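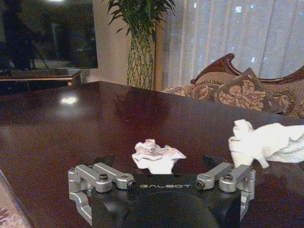 Aniela Górecki still keeps her mother's recipe cards in a biscuit tin with a dented lid, and when I asked her how she learned to bake rye bread, she went and got the tin before she would say a word about it. We had planned on an hour. I left well after dark with a loaf under my arm and a jar of starter I had promised, rather rashly, to keep alive.

She bakes twice a week for a list of regular customers in Osmont, most of whom she has known since her children were small. It began with a neighbor who smelled the oven through an open window.

"She came to the door and asked if she could buy one," Aniela says. "I told her I couldn't sell her one, I'd feel silly, so I gave it to her. Then she came back the next week with money in an envelope and put it through the mail slot, and that was that. I was in business!"

The business now turns out 50 loaves on a busy week, more in December, when people want the dark one with caraway and prunes. Her mother made that bread only for Christmas Eve, and Aniela held to the rule for years before she gave in and started making it from the first cold snap. She feels a bit guilty about it still.

I wanted to know about the starter, naturally, as everybody does. Hers is kept in a stoneware crock on a shelf over the stove, and she feeds it with coarse rye flour and water from the tap, nothing special. She is impatient with people who fuss.

"They call me up and say it smells like nail polish, it smells like old apples, is it dead? Feed it! It's hungry. You'd smell funny too. My mother went to the hospital for 3 weeks and my father forgot all about hers, and it had a gray skin on it like I don't know what. She scraped that off and went on."

The flour is the part she does worry over. For a long time she bought from Valter Aguiar, who ran a small stone mill out on the Iltero road and would grind to order if you caught him in the right mood. He retired the winter before last, and she tried four or five other flours before she settled on one she could live with. It's finer than she likes, so she stirs in a handful of cracked grain that has soaked overnight.

"Valter came by to taste it," she says. "He chewed for a long time. He said, 'It's bread.' From him I'll take it."

We talked for a good while about ovens, and about her knees, and about whether a person can really learn baking from a book. She thinks you can learn most of it, but you have to be willing to make some bad loaves and eat them. Her own first try, at the age of nine, was so hard that her brother used it as a doorstop until their mother found out and made them soak it for the chickens.

Her daughter has asked her to write everything down, and she has started, though the cards are going slowly. The old ones give hardly any amounts. One says only "flour until it is enough, then a little more." I asked how she had put that into cups for her daughter.

"I didn't," Aniela says. "I copied it out just the same. She can come over on a Thursday and stick her hands in the bowl."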